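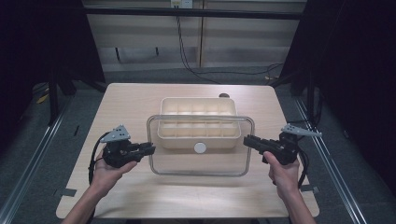

Shayne Trevaskis wrote to us in October to ask why the second-year textiles and furniture students had been put in a room together for a whole term, and whether either group had got anything out of it besides a cold studio and a lot of arguing over table space. It's a fair question, and I promised a proper answer in the winter newsletter, so I've sat down with a pot of tea to write one.

The module is called Ravel, and this was its first full run at the college. We took 18 students, nine from each course, and gave them one brief between them, which was to make seating for the waiting room at the Prirnach community clinic. The clinic gave us the measurements, a list of things that must not happen (no loose threads, no sharp corners, nothing a toddler can post a biscuit into) and a budget of 200 pounds per team for materials. Then we more or less shut the door and let them get on with it.

The first fortnight was hard going, I won't pretend otherwise. The furniture students wanted to draw a bench and have somebody cover it, and the weavers, quite rightly, didn't care to be the somebody. Nives Marras, who teaches the weaving side, had the good idea of making everyone swap. For 5 days the weavers cut joints and the joiners warped looms, and although very little of what they made was any use to anyone, the talk in the studio was quite different afterwards. People had begun asking each other things.

Four of the six teams finished on time. Pejman Ghorbani's team ran over by a week because they rewove their seat after the clinic staff came to try it — too slippery, they were told, for anyone in a winter coat — and I'm glad they did, as the second version is lovely to sit on. The sixth team are still at it and hope to be done by Easter.

We had a bit of help along the way, and I should like to say thank you for it. Melis let us have their end-of-roll wool at cost, and Tullio and Benedetta Pace drove two van loads of ash over from their yard and then stayed all afternoon talking about glue, which went down very well. The open evening brought in 1,592 pounds towards next year's materials, a good deal more than we'd hoped for, and thank you too to everyone who bought a stool.

Ravel will run again next autumn, with ceramics joining in if we can sort out the timetable. Shayne, you'd be very welcome to come and have a look at us, and do bring a jumper.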